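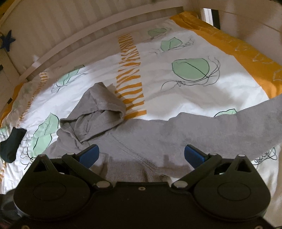
Session checklist: hand-held gripper, soft goods and bedrooms

Category: Safety and Good Practice > Checklists

Issued 2020-07-06, replaces the version kept in the Kolthorpe binder. Written by Omar Mahasneh. One copy to be completed per room, per operator. Mark each line Y, N or N/A and use the comment space underneath if the answer is N. Comments already printed below come from the last round of inspections and have been left in where they help.

Site: Luvmont, upper floor
Room: bedroom with railed bed
Task: garments on a bed, hooded top first
Tool: hand-held gripper, two jaws, blue fingertip pads
Tool number: 119

Part A. Before entering the room

A1. Householder has signed the consent sheet for this room. Y
Comment: The sheet has to name the room. A signature for "upstairs" was accepted at Gunawan and had to be done again.

A2. Operator has read the task card and can say what the end state should be. Y
Comment: For a hooded top the card says sleeves in, hood down flat, folded once across the body. Operators who learned on T-shirts tend to leave the hood till last. Either order is allowed, but keep to one order for the whole session.

A3. Operator has no loose cuffs, lanyards, rings or bracelets on the working hand. Y

A4. Storage has room for the full session. Y
Comment: Do not start with space for only part of one. Stopping in the middle to clear files is how takes get lost.

Part B. The tool

B1. All pivot pins seated, none standing proud. Y
Comment: Look at both sides of each arm. A pin that has crept out will snag knitwear before you feel it in the handle.

B2. Body screws tight. Y
Comment: Hand driver only. The power driver stripped two at Coser.

B3. Fingertip pads clean, not split or lifting at the corners. Y
Comment: Wipe with a damp cloth and let them dry. No solvent, no hand gel. If one pad needs changing, change both.

B4. Jaws open and close fully without sticking. Y
Comment: Ten slow cycles with nothing between the pads. Listen as well as look.

B5. Jaws return to wide open when the trigger is released. Y

B6. Pinch points understood. Operator's free hand stays behind the body of the tool while the jaws are moving. Y
Comment: This line gets ticked without thinking. The gap between the linkage arm and the centre is the one that catches fingers, and it closes before the pads meet. Show it to each new operator with a pencil.

B7. Weight of tool with everything fitted does not go over 400 grams. Y
Comment: 382 on the kitchen scale. If anything is added, weigh it again and write the new figure here.

Part C. The bed and what is around it

C1. Bed is stable and does not roll or rock when leaned on. Y

C2. Rails, side panels and posts noted before starting. Y
Comment: A rail behind the bedding is easy to forget when you are watching the garment. Lifting a hood or a sleeve away from you brings the hand up towards it. Approach from the open side and stop short of the rail. Knocks to the tool go in the log even if no damage is found.

C3. Hanging decorations noted, and either taken down with permission or left alone. N
Comment: A dark blue star hangs by the bed, at the left. Left in place. Keep the working area to the near half of the bed and it is out of reach of the sleeves. Operators must not tie decorations back or tuck them behind the rail. If it is in the way, ask.

C4. Small items cleared from the bedding, or listed. N
Comment: One dark sock on the left side, not touching the sweatshirt. A sock counts as a second garment under our rules. Either it is on the task card or it comes off before the take. Do not push it aside with the jaws during the run and carry on.

C5. Bedding pulled smooth enough that the pads will not pick it up with the garment. N
Comment: Wrinkles across the white areas and the orange border is rumpled at the far end. Light wrinkles are acceptable. A raised fold under the near edge of the garment is not, so run a flat hand under it first. Patterned bedding is fine and should not be swapped for plain -- we have been asked this several times. Note the pattern in the log (in this room, green leaves, black scribble and orange stripes).

C6. No personal details in view, including name labels, letters, school papers and photographs. Y
Comment: Check the walls as well as the bed. Check again after moving to the other side.

C7. No children or pets in the room, door closed or watched. Y

Part D. The garment

D1. Pockets empty. Y
Comment: Check by hand.

D2. Drawcords, zips and toggles found and noted. Y
Comment: If there are none, write "none". A blank is treated as not checked. Never pull on a cord to lift a hood.

D3. Start position laid out as on the card. Y
Comment: Hood raised and open, sleeve out across the bed. Some creasing in the start position is wanted. Do not flatten the garment so carefully that every take begins the same.

D4. First grip point chosen on a single layer where possible. Y
Comment: Ribbed fabric grips well but stretches, so close slowly and ease off before moving sideways. At the neckline there is cloth folded over cloth, and the pads may take more than was meant. Dropping it and starting the grip again is allowed. Dragging the whole garment by the rim is a failed take.

D5. Garment is the householder's own and they agree to its being handled. Y

Part E. During the session

E1. Break at least every 4 takes, tool put down on a flat surface and not on the bed. Y
Comment: Wrists first. If an operator reports tingling or a weak grip, that operator is finished for the day and the session is marked short.

E2. Operator stands with both feet on the floor. No kneeling on the bed or leaning on the rail. Y

E3. Failed takes kept and labelled. Y

E4. Stop word agreed and used. Y
Comment: Anyone in the room may use it.

Part F. Leaving

F1. Bedding, garments and small items put back as found. Y

F2. Tool wiped, pins looked at again, jaws left open in the case. Y

F3. Log completed before leaving the building. Y

Result: pass with comments. C3, C4 and C5 to be looked at again by the operator before the first take, initials next to each. C4 must be closed; C3 and C5 may stay open with a note.

Checked by: O. Mahasneh

Related items
Pad replacement, step by step
Consent sheet, one room per page
Kolthorpe binder: what was withdrawn in July
Knock and drop log
Kitchens and worktops checklist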